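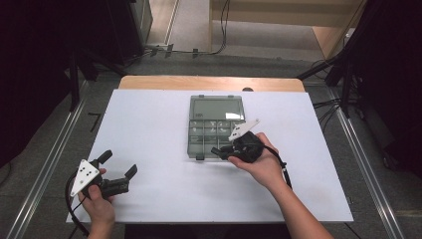 The Midton organizer on my work table, small compartments toward the front.

I bought this box for beads and earring backs, and after 2 months with it I have opinions! My old setup was a cookie tin full of sandwich bags, so the bar was low, but I've been through enough bad organizers to be picky.

First, the color. The listing said "clear" and mine is a see-through gray-green, kind of like old bottle glass. I like it (my sister thinks it looks like a fish tank). You can still tell if there's something in a compartment, though pale beads don't exactly jump out at you, so I've started keeping the white ones toward one side.

The layout is what sold me. You get one big open section across the upper half and then two rows of four small ones along the lower half. Pliers and thread go in the big part, the fiddly stuff goes in the little ones, and I quit hunting for things in the middle of a project. I do wish one of the small ones was double width, because my toggle clasps get jammed in sideways.

Now the latch. There's a little dark tab that sticks out at the front, near the left corner, and it's stiff. I broke a nail on it the first week. It has loosened up since then, and I've tossed the box in my tote for bead night at Ayten Soylu's place plenty of times without a spill.

I paid 20 dollars, and Tarkico shipped it fast. The Hosutow one I had before was cheaper and the hinge cracked by October, so I'm fine with the price. Four stars, and I'd go to five for an easier latch. I'm already eyeing a second one for buttons.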